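Atif Satti
Jan 11, 2020

Budget season at the skills centre, so I've got the Jetar quote open again. I buy equipment for a living. I don't operate on anything. Take what follows as coming from the person who has to sign.

The pitch is a robotic suturing station for the training lab. The quote has 74 line items. I went through every one of them with a highlighter and a bad attitude.

The arms aren't what bothers me. You can argue about a capital price and you only pay it once. What bothers me is the page headed "recurring", which in the first version was half a page and is now four.
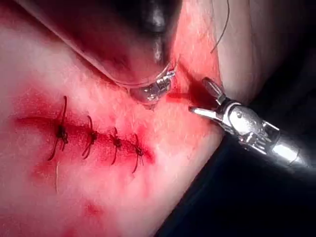
Four stitches in, thread apparently in the grasper.

Instruments are sold with a fixed number of uses. Fine, I get it, fine tips wear. But the sales deck assumes a learner gets through a session on one set. Horacio Farías runs our lab and he laughed out loud at that. He wants two sets per station plus a spare on the shelf, and he's the one who'll be fielding the complaints.

So I redid the sums his way. Year one consumables went from $368 a session to $412. Doesn't sound like much until you multiply it by a full teaching calendar, and then it's another part-time tech.

Then there are the practice pads, the suture, the drapes, the stuff that goes in the bin. Jetar lists none of it. Karnara at least put it in an appendix, in grey type, but it was there.

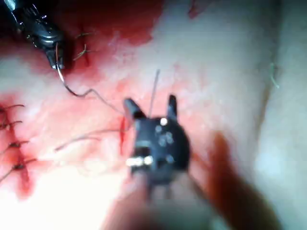

Can you lease the arms and buy only the instruments?
Two of the three vendors will do it, but the lease ties you to their instruments at their price for the full term, so read that clause before you get excited about the monthly figure.

Back to the service contract. Urnov wants us on the top tier because the lower one has "next available" response. I asked what next available means in July, when half their field staff are on leave. Still waiting for a number.

And the training hours! Quiroga throws in 500 hours of online modules. I've sat through some. A module is not a person standing beside you watching your knots.
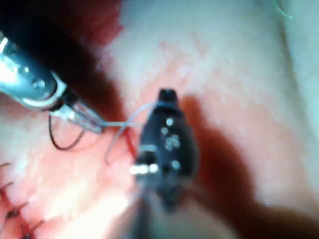

What I've asked for instead is a three-month loan, our learners, our pads, our logbook. We record every instrument swap and every callout, and at the end we price it from our own paperwork. Two vendors went quiet when I suggested it. One said they'd check with head office.

Horacio still wants the thing, for the record. He reckons I'd find fault with a free one. Probably, but I'd want to see the service contract first.

Will post the loan terms if anyone signs them.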